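ロボットは自分で考えて動いている？ 共同工作室でうでを組み立ててみた

「このロボットは自分で考えて動きます」。おもちゃの箱や広告に、こんな言葉が書いてあることがあります。読むとわくわくしますが、ちょっと待ってください。考えるって、どういうことでしょう。だれがたしかめたのでしょう。

このページでは、町の共同工作室「マーンデン」で進めている、小さなロボットのうで作りの話をします。うでの名前は「グロカウ」です。かっこいい名前をつけると、それだけでかしこそうに見えてしまうので、名前にはだまされないでくださいね。

■ ロボットって何？

じつは、「ここからがロボットです」というきっちりした線はありません。電子レンジはボタンをおすと時間どおりに止まります。自動ドアは人が近づくと開きます。でも、ふつうはどちらもロボットとはよびません。

工作室では、次の仕事をぜんぶやる機械をロボットとよぶことにしています。

・まわりのようすを調べる（センサー）
・調べた数字をもとに、次の動きを計算する（コンピューター）
・計算のとおりに体を動かす（モーター）

べつの本を読むと、べつの決め方が書いてあるかもしれません。どちらかがまちがいだと決めつけずに、何が同じで何がちがうか、くらべてみてください。

■ グロカウの体

グロカウのうでは、肩、ひじ、手首、指が動くように作っています。関節にはサーボモーターという部品を使います。ふつうのモーターは電気を流すとぐるぐる回りつづけますが、サーボモーターは「この角度まで回って、そこで止まる」ということができます。

たとえば、ひじに「85度」という命令を送ると、ひじは85度のところまで曲がって止まろうとします。「止まろうとする」と書いたのには、わけがあります。重い物を持っていたり、ねじがゆるんでいたりすると、命令と本当の角度がずれるのです。画面に85と出ていても、分度器を当ててみたら少しちがう、ということはよくあります。画面の数字は、まず命令の数字です。本当にそうなったかどうかは、べつに測らないとわかりません。

部品の代金は、今のところ3495円です。安いと思いましたか。この金額には、工作室にもともとあった工具や、人からゆずってもらったパソコン、それに作る人がかけた時間は入っていません。「たったこれだけのお金で作れた！」という記事を見たら、何が計算に入っていないのかをさがしてみましょう。けっこう見つかります。

■ プログラムは「命令の列」

グロカウを動かすために、「ウェズビー」という小さなプログラムを書きました。中身はだいたいこんな感じです。

 1　手を開く
 2　うでを下げる
 3　指を閉じる
 4　うでを上げる
 5　うでを右に回す
 6　手を開く

これで、つみ木をつまんで右の箱に入れることができます。動いているところだけを見た人は、「つみ木を見つけて、ひろってくれたんだね」と言います。

では、つみ木を少しだけ左にずらしたらどうなるでしょう。グロカウはさっきと同じ場所で指を閉じ、何もつかまずにうでを上げ、空っぽの手を箱の上で開きます。つみ木がないことに気づいていません。気づくための部品も、気づいたあとの命令も、まだないからです。

ロボットがうまくやったところだけを見ると、とてもかしこく見えます。本当にかしこいのかをたしかめたいときは、ちょっといじわるをしてみるのがいちばんです。物の場所を変える、部屋を暗くする、つみ木のかわりに消しゴムを置く。動画でロボットを見るときも、「これは何回目に成功したんだろう」と考えてみてください。うまくいかなかった分は、たいてい映っていません。

■ たしかめたことを書いておく

グロカウでも試してみました。つみ木をいつもの場所に置いて24回やったところ、箱に入ったのは14回でした。

半分よりは多いけれど、お手伝いをたのむには心配な数です。失敗をよく見ると、指の先がつるつるしていて、つみ木がすべっているようでした。「ようでした」というのは、まだ決まりではないからです。指先にゴムをはって、もう一度同じ回数だけやってみて、数がふえたら「ゴムがきいたらしい」と言えます。

このとき、ゴムをはるのといっしょに、動く速さまで変えてはいけません。両方変えると、どちらがきいたのかわからなくなります。早く直したいときほど、いっぺんにあれこれ変えたくなるんですよね。

■ コンピューターの中を見る

サーボモーターに命令を送るには、コンピューターがいります。工作室では、古いデスクトップパソコンを分解して、中の部品を調べながら使い道を考えているところです。

箱の中には、緑色の大きな板が入っています。マザーボードといって、いろいろな部品をつなぐ土台です。「DELL」の文字があるこの板では、四角い銀色の部品が目立ちます。CPUといって、命令を順番に計算していくところです。ふだんはこの上に、熱をにがすためのクーラーをのせて使います。

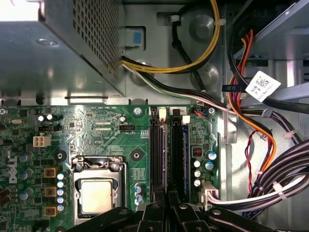
パソコンをロボットにつなげば、ロボットはかしこくなるの？
つなぐだけでは変わりません。計算が速くなっても、何を調べてどう動くかというプログラムがなければ、同じ失敗を前より速くくり返すだけです。

マザーボードの上の細長いみぞは、メモリーという部品をさすところです。メモリーは、計算のとちゅうの数字を少しのあいだ置いておく場所で、つくえの広さにたとえられます。つくえが広ければたくさんのノートを広げられますが、広いつくえを買っただけで宿題が終わるわけではありませんね。

黄色や黒のたくさんの線は、電源という箱から出ていて、部品に電気をとどけます。パソコンの線は、色ごとに役目が決まっていることが多いのですが、色だけを信じるのは危険です。つなぐ前には、説明書とテスターという道具の両方でたしかめます。

■ やってみたい人への注意

・パソコンの分解は、かならず大人といっしょにします。はじめにコンセントからプラグをぬきます。
・電源の箱そのものは、ぜったいに開けません。プラグをぬいたあとも、中に電気が残っていることがあります。
・板をさわる前に、金属にふれて体の静電気をにがします。
・外したねじは、どこのねじか書いた紙の上にならべておきます。
・モーターを動かすときは、指や髪の毛を近づけません。グロカウは、つみ木と指の区別がつきません。

■ 「考えている」の調べ方

最近は、たくさんの例を使って動きを学習するロボットもあります。グロカウのように決まった場所へ行くだけではなく、カメラの映像をもとに手の動きを変えられるものもあります。すごい技術です。でも、「学習する」と書いてあったら、何を、どれだけの例で学んだのかを知りたいところです。赤いコップばかりで学んだロボットに、青い皿をわたしたらどうなるでしょうか。

工作室のたなには、「マクブレイン」という名前のもう一台のうでもあります。こちらはグロカウより古く、手元のレバーで人が動かします。つみ木の場所をずらしても、動かす人が目で見て合わせるので、ちゃんとつかめます。はなれたところから見ると、マクブレインのほうがずっとかしこそうです。でも、かしこいのはレバーをにぎっている人のほうですよね。

テレビやイベントでロボットを見かけたら、係の人に聞いてみてください。

「今、人が動かしていますか？」
「物の場所を変えても、できますか？」
「何回やって、何回成功しましたか？」

いやな顔をされたら少し気まずいですが、失礼な質問ではありません。ロボットを作っている人なら、自分でも毎日のように気にしていることです。

グロカウの次の作業は、指先のゴムはりです。手首のねじも、動かすたびにゆるむので、長さのちがうものに取りかえてみる予定です。ねじとゴムのどちらを先に試すかは、まだ決まっていません。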